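Chapter 4
Surfaces at Work: Choosing, Using and Caring for the Bench

Learning aims

By the end of this chapter you should be able to:
explain why the working surface is treated as part of the equipment of a workshop;
distinguish between edge-grain, end-grain and face-grain construction;
describe how timber moves with the seasons and how a bench top is fixed to allow for it;
draw up a simple care record for a shared bench.

4.1 Why begin with the bench?

Students who come to the study of workshop practice often expect to start with tools. The present chapter starts with the surface on which the tools are used. A plane or a saw can be replaced in an afternoon. A bench, once installed, may serve several generations of users, and its height, flatness and finish will affect every piece of work done upon it.

The workshop inventories of the town of Pirnlow show how early this was understood. The oldest surviving list was drawn up in 1724. It records the benches before the tools, and gives for each the kind of timber, the length and the name of the person answerable for its upkeep. Later lists in the same series follow the same order. In the last of them the benches are still entered first, although by then much of the hand work they were built for had ceased.

The inventories were not written for the benefit of historians. They were made so that a departing master could be charged for damage. For this reason they dwell on faults: burns, splits, missing pegs, a top "planed hollow by long use". Read with care, they tell us a good deal about how the benches were treated and very little about what was made on them. We shall return to this limitation in Chapter 9. 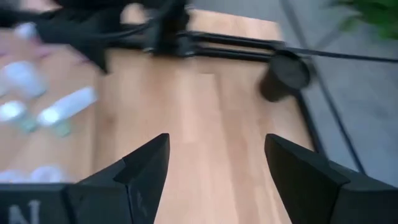
Ngozi Bassey takes a different view of the lists, and has argued that the faults were often entered out of habit, one clerk copying another, so that a burn recorded in one year might have been planed away long before the next. On this reading the inventories are a guide to the clerks more than to the benches. The point is a fair one, and students should bear it in mind when they attempt Exercise 4.3. It does not affect the measurements, which vary from list to list in a manner that suggests the tops were measured afresh each time.

4.2 How a top is made

A solid plank wide enough for a bench is costly and seldom stable. Most wooden tops are therefore built up from narrower pieces glued side by side. Three arrangements are in common use.

In face-grain construction, boards are laid flat, with their broad faces uppermost. The top shows the figure of the timber well, but dents easily and is inclined to cup.

In edge-grain construction, the boards are cut into strips and turned so that their narrow edges form the surface. A top made in this way is stiff along its length and wears evenly. The colour usually varies from strip to strip, even where all the timber is of one species, and this variation should not be taken as a defect.

In end-grain construction, short blocks are stood upright so that the cut ends of the fibres face the user. The fibres part under a blade and close again afterwards. Such tops are heavy, slow to make and thirsty for oil. They are found chiefly in food preparation and seldom in the general workshop.

Glue lines are a frequent source of concern to beginners. In a well-made joint the bond is at least as strong as the wood beside it. Where a top does open, the cause is more often poor preparation of the edges, or a sudden change in the moisture of the room — a radiator placed under one end will do it.

4.3 Movement

Timber takes up moisture from the air and gives it off again. As it does so it swells and shrinks across the grain, and hardly at all along it. A top fixed rigidly to its frame will be prevented from moving and may split. The usual remedy is to fix the top firmly at one point and to let the remaining fixings slide in slots.

The extent of the movement is easily underestimated. The reader should consider a top 714 millimetres wide, secured with screws through close-fitting holes in a steel frame. In a dry winter the wood seeks to shrink and the steel does not. The strain has to go somewhere, and it is commonly the weakest strip that gives way. Students with access to a wooden bench are advised to measure its width in February and again in August, at the same three places, and to keep the figures.

Case study: the Nimberg teaching workshop

The extract which follows is taken from the workshop's own bench book. It is reproduced with the permission of Binta Etim and Chang-ho Sung, who edited the entries for publication. Spelling has been corrected in two places. 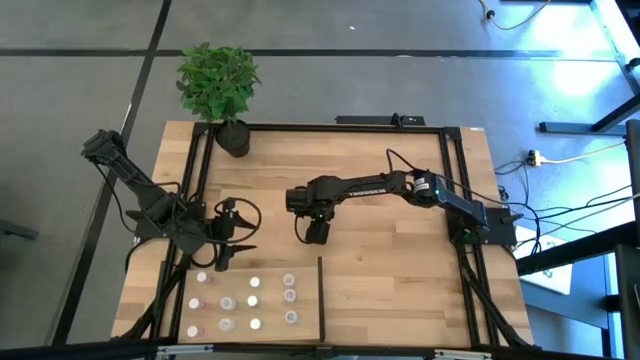 NIMBERG, August

The tops were checked after the summer closure. Bench 1 is flat along its length and has a slight crown across the middle, which was present in the spring. Bench 2 has a hairline opening between two strips at the window end. It has been marked in pencil at both ends so that any growth can be seen. No filler is to be used until the heating has been on for a full month.

All tops were wiped down and given one coat of oil. Cloths were laid out flat to dry in the yard. Bench 4 needed a second coat near the vice, where the finish had worn through.

The slotted fixings on Bench 3 were found to be tight. They were slackened by half a turn and a note was fixed beneath the top. Sang-wook Gil asks that they be looked at again when the weather changes.

Questions on the case study

1. Why was the opening in Bench 2 marked and not filled?
2. What danger is avoided by laying the oiled cloths out flat? Refer to the safety notes on page 108.
3. Draw up a form on which the entries above could have been recorded. State which details you would require and which you would leave to the writer.

Key terms

Cupping; crown; edge grain; end grain; face grain; slotted fixing.

The next section considers the height of the bench in relation to the height of the user.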